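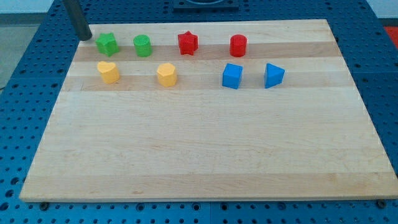 Shape blocks on the maple-look board, blue perforated table.

Search notebook Enter keyword

8 Jan 2021

Set the blocks out on the board this morning, stars and cylinders in the back row, green pair to the left of the red pair. Yellow heart goes in front of the green star, yellow pentagon to the right of it. Kendra Ross wants the same starting layout used for all the sorting sheets, so please copy this one until she says otherwise.

Board is the Stiddale one. Measured the short side again and got 245 mm, same as in June. A few small dark marks on the top. I left them alone. Do not sand it, the finish is thin and the Doucette board went patchy when we tried.

The table holes are a nuisance for anything small. Keep the blocks on the board when you change them over, and put them down on the far side first so your sleeve doesn't drag through the rows.

Weighed the green star on the bench scale: 14 g. Weighed it again after lunch, same. Have not done the red one yet. The stars look alike to me but I would like the number before we order more from Drollura. Their minimum is 43 sets and that is too many for us. Cludis will do smaller lots but only in a glossy finish, and Kendra prefers matte.

Lamp test: tried it at 2000 lux. Glare along the front lip of the board, colors still easy to tell apart. Will try lower.

To do: weigh the red star, ask Cludis about matte, label the spare box, find the other felt pad.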